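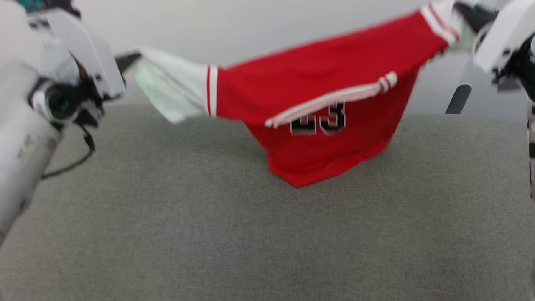 Why does a polyester jersey come out of the wash still smelling?

Body oil clings to polyester more strongly than it does to cotton, and a short cool cycle leaves much of it in the yarn. The odor comes back once the fabric warms up against the skin.

The wash manager at the Morlow laundry in Ultville gives that answer several times a month, mostly to club secretaries. The plant takes in team kit from the Brastine league between March and the end of the season, and last year it handled 3145 garments. Hotel linen pays for the building. Kit is a side line that takes up one machine.

Her first point concerns load size. "A drum that looks half empty is about right for knits," she said. "Synthetic fabric needs room to drop. If it moves as one lump, the middle of the lump doesn't get washed."

The plant washes jerseys inside out at 40 degrees Celsius, with the main wash set to 13 minutes. Detergent is dosed by dry weight. Softener is left out entirely, as it coats the fiber and reduces its ability to move moisture. She also objects to the common habit of adding extra detergent to a bad load. "Then you have oil and soap residue. You've made two problems."

Mud is handled separately. It is left to dry, brushed off, and only then wetted. Grass gets an enzyme pretreatment, applied by sponge from the back of the cloth. Blood is rinsed cold before anything else happens to it.

Asked about printed numbers, she was more cautious. Heat-applied lettering varies by supplier, and the plant has seen some crack early and some outlast the shirt. Jerseys with lettering are kept out of the tumble dryer and hung in a room held at around 68 degrees Fahrenheit with a fan running.

Dark reds are washed on their own for the first few cycles. "The dye that comes off is usually loose dye from the factory. After a few washes I'll put them with navy."

The plant is now testing Lobo, an oxygen-based additive, on training bibs. She has no result she is willing to quote. The bibs go through another round before the league kit comes in, and the odor check is still done by nose, on a warm, damp sample, by two people from the folding side.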